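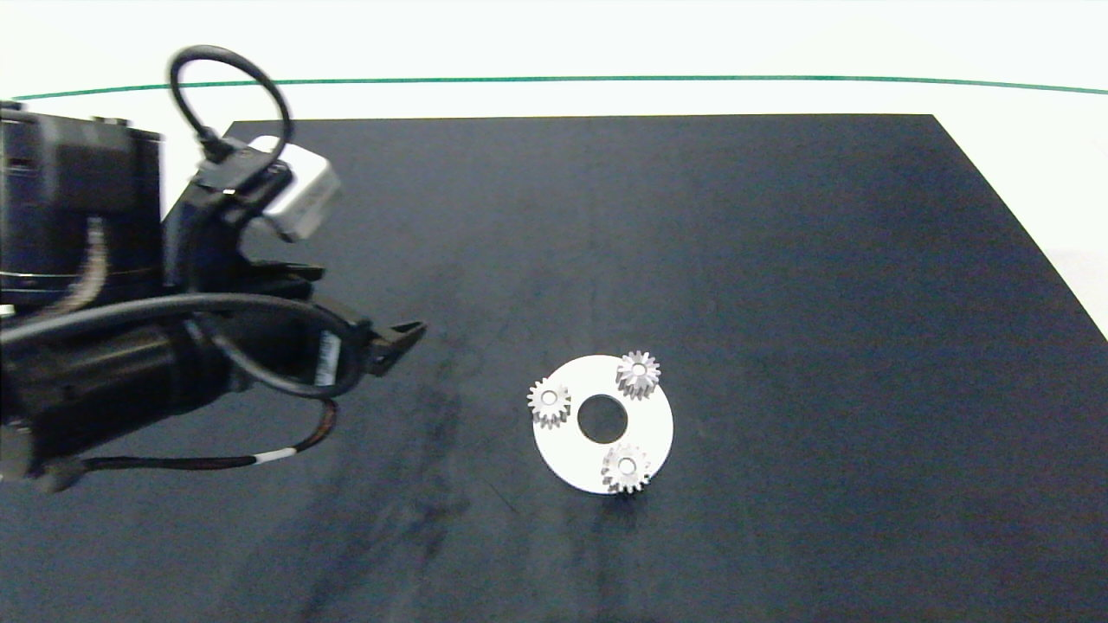
Yasuo Kaneko: Leave the spray in the cupboard for now and try a dry microfiber cloth first. I had gray marks like yours on my Fullano and most of them were just rubbed-off white from whatever had been dragged across it. If the cloth picks up nothing at all, tell me which way the marks run.

Reply from ticket owner

Thank you, that was quick! Filling in the fields I skipped the first time, sorry.

Ticket: 31
Product: Fullano desk mat, black, 120 x 100
Table: white top, mat laid straight on it, no tape
Problem: grayish scuffs that won't wipe off, plus some faint lighter streaks
Since: December

First, I love this mat. The old one was shiny and threw the ceiling light right back at me, and white parts on it were a pain to find. On the Fullano a white ring just pops. So please don't read this as a complaint, I only want it to look good again!

The marks run on a diagonal. They are worst a little below the middle, the part nearest to where I stand. The streaks are much fainter and I could live with those.

What I've done so far:

9:10 Dry cloth, as you said. Light gray dust came off on the cloth! The streaks look weaker already. The diagonal scuffs haven't changed.

9:25 Damp cloth, plain water, small circles. Looked perfect while it was wet and I got very excited. Dried, and the scuffs were back.

9:50 White eraser on one scuff, short strokes in the same direction as the mark. This helped! Maybe half gone. It leaves crumbs, so have the cloth ready.

10:15 Tamura surface cleaner on a corner, one drop. No color on the cloth, but the spot dried a bit shinier than the rest, so I stopped. I would not use it in the middle.

Then I wondered whether the parts were doing it, so I ran my thumb around the edge of a flat white ring from the Dralturska set. There's a tiny burr on one side, you can feel it more than see it. I pushed it across the back of the corner I'd already spoiled with the Tamura and got a thin gray line right away. Same gray. So I think that's our answer, and it's a fixable one, which made my morning.

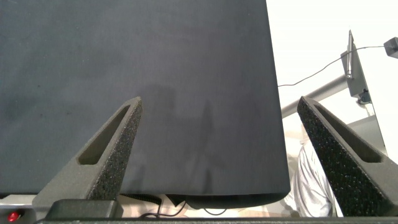
I took the burr off with fine sandpaper, wiped the ring and pushed it across the same corner 4 more times. No line that I can find, even with a flashlight held low. I'm going to go through the rest of the Dralturska set this afternoon and do the same with every piece that catches on my thumb.

Two things I still don't know. Can I flip the mat and use the other side as the top, or is the back a different finish? And does the eraser wear the matte surface down if I do it every week? The Isel mat I had before went smooth in one patch from scrubbing and I'd hate to do that to this one.

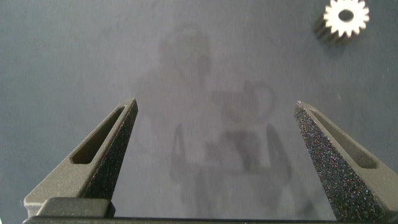 Attachment 3: close view, smooth gray surface between the fingers.

Status changed: waiting on owner to open, answer needed on flipping and on the eraser.

11:40 Small update, second scuff is down to almost nothing with the eraser. Very happy with that! Leaving the long one alone until I hear back.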